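Fendura open-frame rack, the tall one – review after two months

Posted 15/05/2026

Quick one, on my lunch. Bought this for the network gear in our back office in Durthorpe, also the patch panels and a battery backup that weighs more than my dog. Paid 608 at Mercado. The Fundesus one next to it was 1,247 and I could not see what the extra money got me. Doors, I guess.

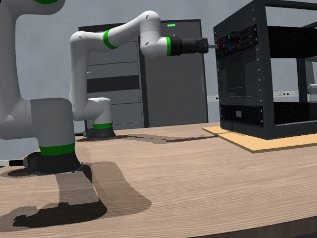
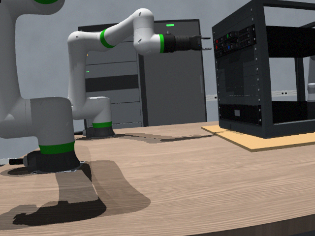 Dark rack and wood tabletop in all of these except the last, which has the tabletop and some checkered floor.
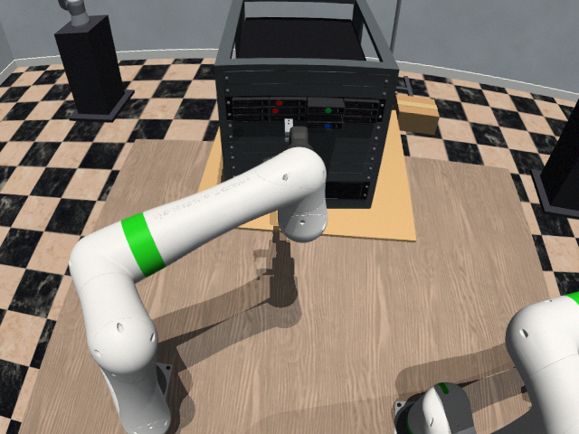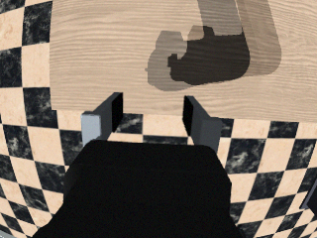
So. Delivery took nine days, said four. Box was fine, one corner crushed but the foam did its job. Two people to get it up the stairs, don't try it alone.

Assembly – about an hour and a half. Instructions are one folded sheet and step 6 is printed before step 5. Read the whole thing first. The side braces look the same but arent, there's a tiny L and R stamped on the inside face. I put mine on backwards, took it all apart, lost 20 minutes and some skin.

Good stuff:
Rails are straight. Sounds dumb but my last rack wasn't, and every switch went in with a fight.
Holes are threaded, no cage nuts. Love that.
Paint is tough. Dragged a UPS across the bottom and barely a mark.
Leveling feet go up and down by hand, no wrench.

Not so good:
Cable management is nothing. Zero. You get four velcro straps. Bought a vertical duct seperately and had to drill for it.
Screws in the bag are soft. Stripped two on the first day, swapped them all for better ones.
No casters and the caster kit is 169, which is silly for four wheels.
It rings a bit. Fans at full speed and you get a hum through the frame. Rubber washers under the top shelf mostly fixed it.

Support – emailed about a missing bolt, got a reply next morning, bolt showed up in a week. No complaints there. Ask for the full hardware bag, they'll send it.

Would I go for the enclosed version at 1,465? Not for an office with a lock on the door. If you've got kids or dust or a cat then maybe yeah.

Gear runs cooler than it did in the old closet, for what its worth, but I also moved the vent so can't give the rack all the credit.

4 out of 5. Would be 5 with decent screws. Will update in July if the feet start to sink into the vinyl.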